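Wet mopping vs. dry sweeping, and other things I want to get right before we open

kilnfog
We're finally doing it! After years of throwing pots in a basement, a bunch of us are starting a shared clay studio, and we're calling it Gistivside. Opening is planned for December. I've been reading everything I can find on clay dust and now I'm a bit obsessed. My plan is no brooms at all, ever. Wet mop at the end of each shift, sponges on the tables, and no sanding of dry pots indoors. I'd also love to have the wheels near the windows, so you can see your rims properly. A big plain floor with tall windows would be my dream. 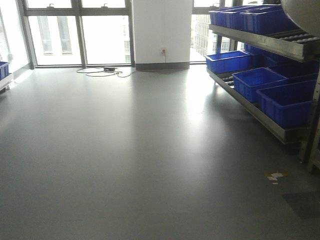 Jonas Hämmerli
No brooms, yes, absolutely. But please don't put the wheels by the glass. We did that at Kuusisto and the pots on the sunny side dried lopsided, every single time. Handles cracked, lids warped. Wheels in the middle, glaze testing by the windows!

Braltov
I disagree with Jonas on this one. Throw a sheet of dry-cleaner plastic over the boards and the sun does no harm. I've worked right next to a south window for 20 years and I'd never give it up. Throwing in good light is a joy.

On mopping: use 2 buckets, one for washing and one for rinsing. With a single bucket you're just painting thin slip across the room, and it dries to powder by morning. A smooth floor helps a lot too. Rough concrete holds on to everything.
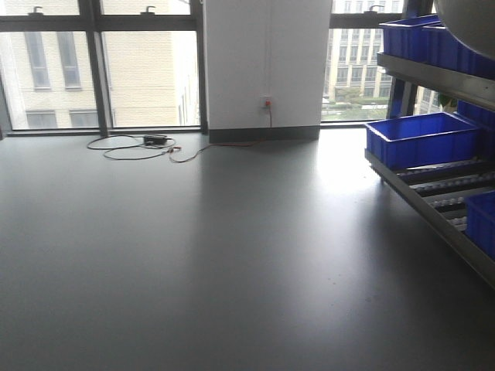

Smooth gray floor, daylight from the windows.

kilnfog
Two buckets, of course! Thank you. OK, next worry: I promised everyone a house white. Any tips for a glossy cream that doesn't crawl?

Rerniseo
Oh, my favorite subject. What works for me:

1. Sieve it twice, then let it sit overnight and sieve again. Glossy creams show every lump, especially on the inside of a wide bowl.
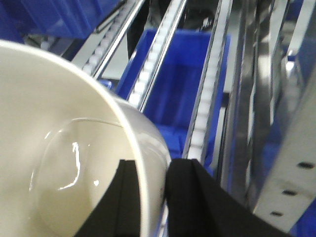 2. Wipe the bisque with a damp sponge and let it dry before you dip. Most crawling is just dust or hand cream.

3. Go thin near the rim. I like the clay to peek through, though I know some people hate that.

Jonas Hämmerli
I'm one of those people, ha. Full coverage or nothing. Agree on the sponge, though.

Braltov
Has anyone thought about where the scraps go?
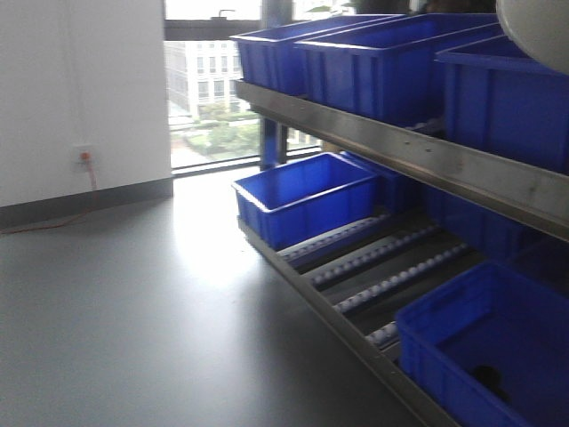

Reclaim is what makes or breaks a shared studio. Keep each clay body separate from the very first day, or you'll end up with a mystery mud that slumps at cone 6. We label by color and firing range, and whoever fills a container starts the slaking. Lidded buckets are fine for small amounts, but I'd go for big plastic bins like those blue ones, and sloped shelves with little wheels along the bottom tier would save your back when you're pulling out a heavy one. Don't fill them to the top!

kilnfog
Stealing all of this. Still undecided on the windows, so keep arguing, please.

Contact the moderators | © Clay Talk Board | Back to top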